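Section 8: Comparing Two Grippers on the Kitchen Table

Read this section after you have bolted down the arms and made peace with the cable routing. It covers the side-by-side gripper trial, which takes a morning if you are organized and a full day if you are like the rest of us.

The trial uses the Kovau two-finger gripper with its standard fingers and the same gripper with the Prutov long fingers. Both fit the Indine wrist plate. The box says the swap is tool-free. Have a hex key ready.

8.1 Before you start

1. Lay out the kitchen props and leave them where they are for the whole trial. A gripper that looks brilliant on Monday's table and hopeless on Tuesday's has usually met two different tables.

2. Power up the arms from the controller. Wait for the self-check to finish. It will feel longer than it is.

3. Open the Kovau panel and set the grip force to 2. The factory setting is 8, a number chosen by someone who has never owned a mug.

4. Set the cycle counter to zero and write down the old reading. Fingers with more than 2,000 cycles on them have worn pads and should not be compared with new ones, however attached to them you have become.

CAUTION: Keep your hands off the table while the arms are enabled. The stop button works very well, but you have to be able to reach it.

8.2 The drawer test

Drawers are where most grippers lose their dignity. The handle is narrow, the path is a straight line, and the arm would much rather move in a curve.

1. Bring the gripper to the handle at half speed with the fingers open.

2. Close on the handle. Look at the wrist camera view and check that both fingers have it. One finger and a lot of hope will open the drawer halfway.

3. Pull in a straight line, using Linear mode. If you leave the arm in Joint mode, the drawer will twist on its runners and stick, and you will blame the gripper.

4. Stop with the drawer open and hold the grip before you let go. Note any slip on the score sheet.

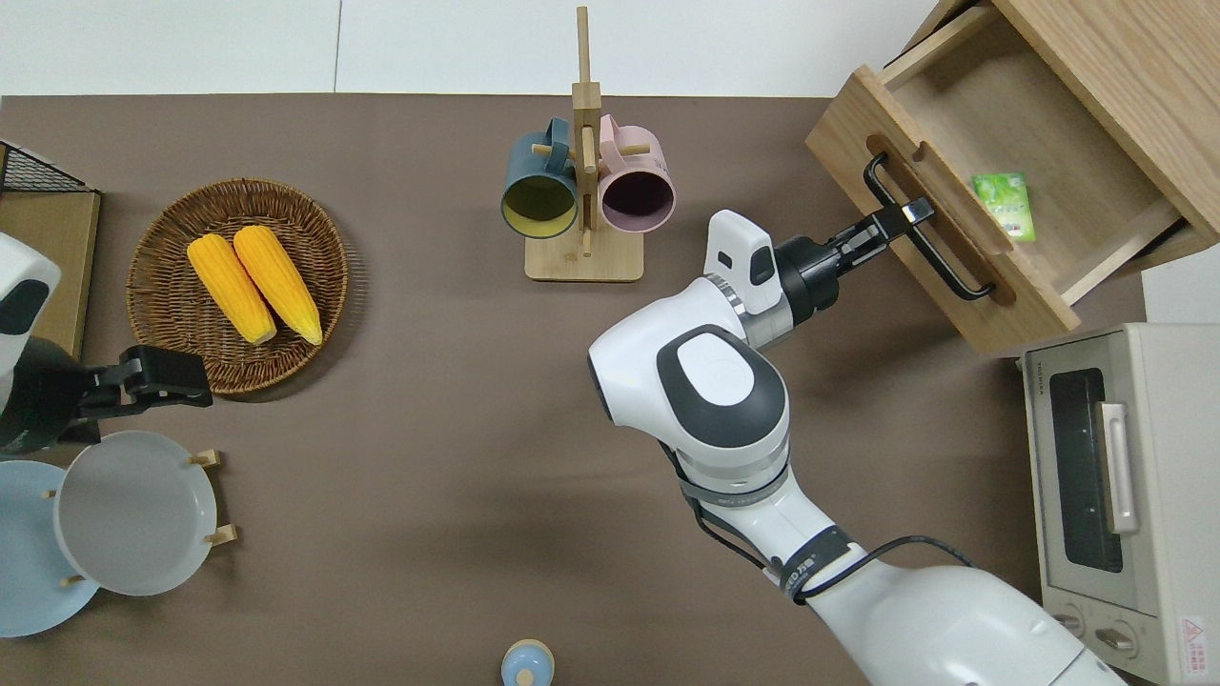
Baltasar Vallejo

Repeat the pull with each set of fingers, same speed, same force. Score what the gripper did, including the pulls you feel were unfair to it.

Note: The motor reading on the panel should stay below 1,550 during a normal pull. A reading above that means the drawer is jammed or the arm is pulling off line. Stop, back off, and check your approach before raising the force. Raising the force is always tempting and has so far improved nothing.

8.3 Letting go

Release gets far less attention than gripping, which is odd when you consider how many things are broken during it.

1. Open the fingers fully before you move the wrist. Partly open fingers will hook the handle and take the drawer along for the ride.

2. Back the gripper away from the drawer front in a straight line.

3. Check the cable loop along the forearm. If it has gone tight, add slack now. The cable will not remind you politely.

4. Park the other arm clear of the drawer's path with its gripper pointing down. Keep some space between it and anything made to hold dinner.

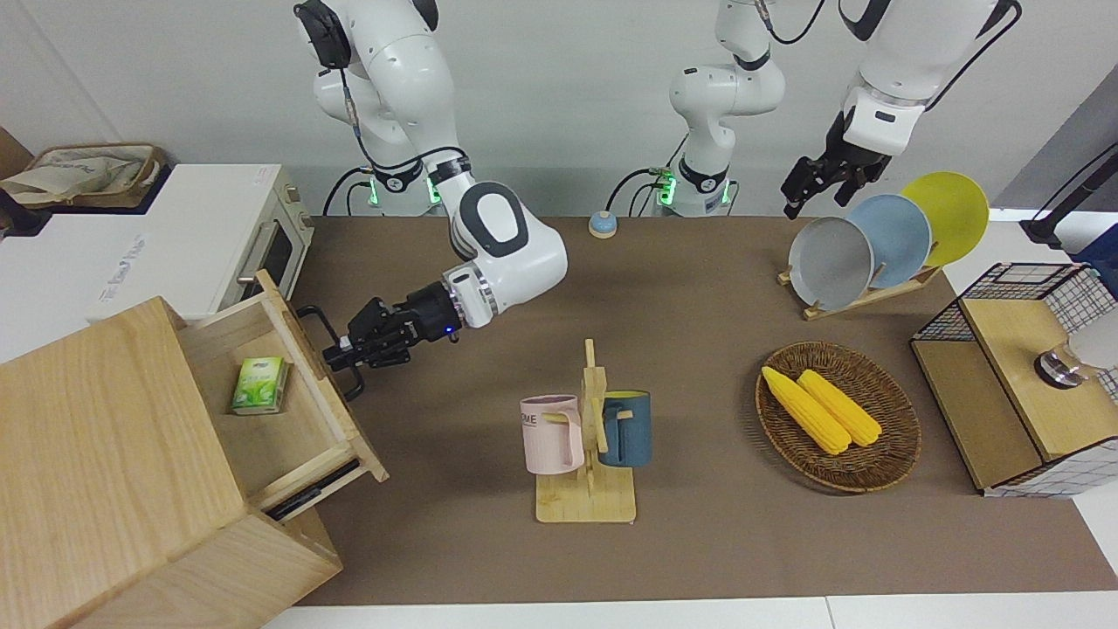

Right gripper open beside the drawer front; left gripper pointed down by the plate rack.

8.4 Swapping the fingers

1. Disable both arms from the panel. The fingers will hold their last position, so open them first.

2. Remove the fingers one at a time and keep the screws in a dish. Screws left on the table roll to the one place the arm cannot be moved away from.

3. Fit the new fingers and run Calibrate from the Kovau panel. Skipping this step gives you a gripper that believes it is closed when it is not, and says so with great confidence.

4. Run the drawer test again from step 1.

CAUTION: The Prutov fingers reach farther than the standard ones. Load the matching tool profile before the arm moves, or the controller will plan its path for the short fingers and find the table with the long ones.

8.5 Reading the score sheet

Compare slips first, then the time per pull. A fast gripper that drops the handle is only fast at failing. If the two sets come out even, run the trial again with the packet in the drawer as the target, since thin items separate fingers quicker than handles do.

Send completed sheets to the Echevarría support desk with your controller version. Replies to sheets marked "works fine" are slow. Replies to sheets marked "smoke" are very quick.

Section last revised Jul 27, 2019. For camera alignment, go to the next section.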